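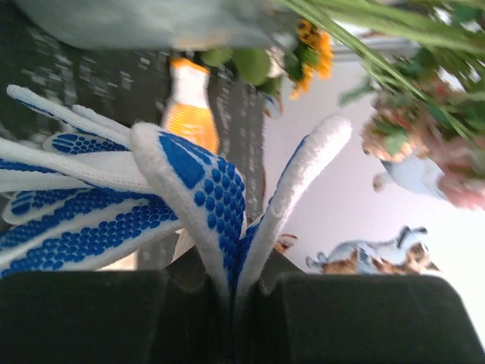 Fig. 1. Knitted work glove, palm side with blue dots.

4. Mounting the Wanov 391 wall shelf

Read the whole section before you start. The work takes 30 minutes for two persons. Wear work gloves when you handle the metal rail, the cut ends can be sharp.

4.1 Hold the rail on the wall at the wished height and check it with a spirit level.

4.2 Mark the two outer holes with a pencil. The distance between them must be 865 mm.

4.3 Put the rail away and drill both holes with a 10 mm bit. Clean the dust out of the holes.

CAUTION: Do not drill directly above or below a socket or a light switch. Electric cables can run there.

4.4 Push the plugs in until they are level with the wall. For hollow walls please use the Tiongson plugs from bag B.

4.5 Fix the rail with the long screws. Tighten them by hand only. 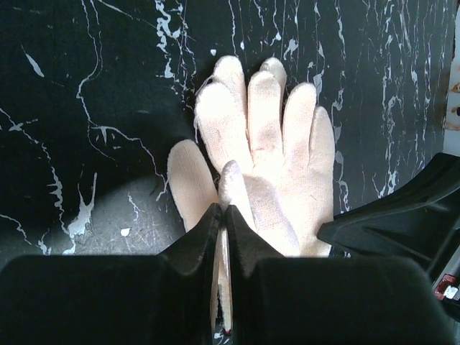
Fig. 2. White knitted gloves on a dark veined tabletop.

4.6 Hang the shelf board on the rail, first the left side, then the right side. You must hear a click two times.

NOTE: If the board does not click, loosen both screws by half a turn and try again.

4.7 Check the level one more time and tighten the screws fully.

CAUTION: Do not put any load on the shelf before step 4.7 is finished.

Text revised 5/15/18, R. Galang.

© Lindance Home Fittings | Contact: Reynaldo Galang, customer help | Back to top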